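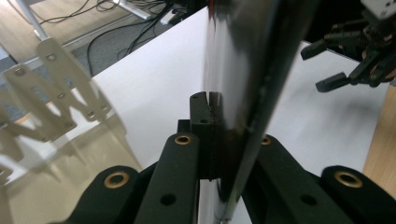

Tresbridge Library to Extend Evening Hours and Reopen Its Local History Room

By Fadwa Younis
March

The Tresbridge Public Library will stay open later on weekday evenings beginning next month, following a vote by its board of trustees. The board also approved the reopening of the Mansour Room, the library's local history collection, which closed to the public when repairs began on the east wing roof.

Under the new schedule, the main reading room and the children's department will close at 8 p.m. on weekdays. The current closing time is 6 p.m. Weekend hours will not change. The book return on Galov Street remains open at all times.

Library director Souad Fahmy said the change answers a request that has come up repeatedly in the annual patron survey, particularly from parents and from residents who work outside town.

"Many of our cardholders get home after we have locked the doors," Fahmy said. "Two more hours will let them pick up a reserved book, use a computer, or sit down with a child and read before bed. We have wanted to do this for a long time, and the budget now allows it."

The extended hours will be paid for through the library's regular operating budget. Two part-time positions at the circulation desk will be added, and applications are being accepted at the front office through the end of the month. Applicants should be available for evening shifts and should have some experience working with the public. Current staff members who wish to change their hours may apply on the same terms.

The Mansour Room will reopen on the same day the new hours take effect. Its holdings include town directories, school yearbooks, property maps and bound copies of the former weekly newspaper. During the repairs the materials were kept in storage at the Himwood branch, where they could be seen only by written request.

Fouad Fawzy, who oversees the collection, said the bound newspapers were returned first and are already back on the shelves. The maps will follow once new flat storage drawers have been installed. Visitors who need a particular map during the first weeks are asked to call ahead – staff can arrange for it to be brought from Himwood.

The room will have seating for three researchers at a time. Appointments are recommended but not required. Pencils and laptops are permitted at the tables; pens, food and drinks are not. Copies may be made by staff for a small fee, and patrons may take their own photographs without flash.

The library is also asking residents to lend family photographs and letters for a display on the early years of the Galov Street shops. Up to 100 items will be shown in the lobby cases. All loans will be recorded at the reference desk, and each lender will receive a signed receipt. Items should be labeled with the owner's name and, where possible, the names of the people shown.

Trustee Hazem Soliman, who introduced the measure on evening hours, asked that attendance be reviewed after three months. The board agreed, and a report will be presented at a public meeting. If use is low on particular evenings, the schedule may be adjusted.

Questions about the new hours, the open positions or the lobby display may be directed to the reference desk in person or by telephone during opening hours.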